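Stelix Hardwax Oil is a one-can finish for indoor wooden tabletops, counters and shelves. It soaks into the grain and leaves a low sheen. Sold by Romaniuk in 2 sizes, clear or warm brown.

## What it's for

Use it on bare or freshly sanded wood. It won't bond over old varnish or polyurethane, so strip those first. It can go over an earlier coat of Stelix once the surface has been cleaned and lightly scuffed. Not for decks, boats or shower rooms.

## Coverage

One large can covers almost 50 square feet with a single coat on maple or birch. Softer woods drink more, and end grain drinks a lot more – wipe a little extra there and come back to it.

## Applying

- Sand with the grain, finishing at 150 grit. Finer paper closes the wood up and the color goes on thin.
- Vacuum, then wipe with a dry cloth.
- Stir the can. Don't shake it.
- Spread a thin coat with a lint-free rag or the Trisusham pad (sold separately).
- Wipe off whatever is left on the surface after 6 minutes.
- Leave 24 hours before the second coat.

Lay used rags flat outdoors to dry before throwing them out. Oily rags left in a pile can catch fire.

## Color

The warm brown follows the wood. Pale areas stay paler, dark areas go darker, and a big square top keeps its mottled look.

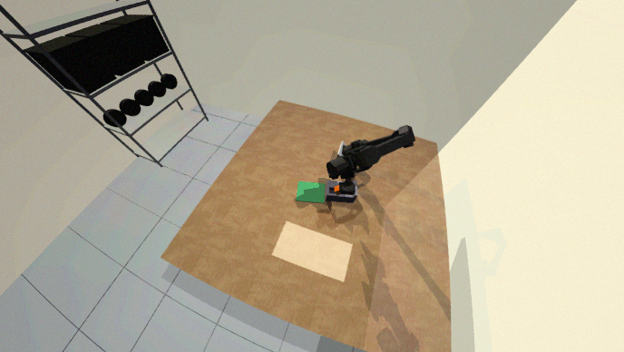 ## Care and repairs

Wipe with a damp cloth and mild soap. For a ring or a scratch, sand the spot by hand and rub in a little oil. The Ukow cleaner is fine on it; ammonia sprays are not.

Questions about color matching go to Liudmyla Pasichnyk at the order desk. For bulk cans, ask for Tymofii Didenko. The clear is out of stock until November.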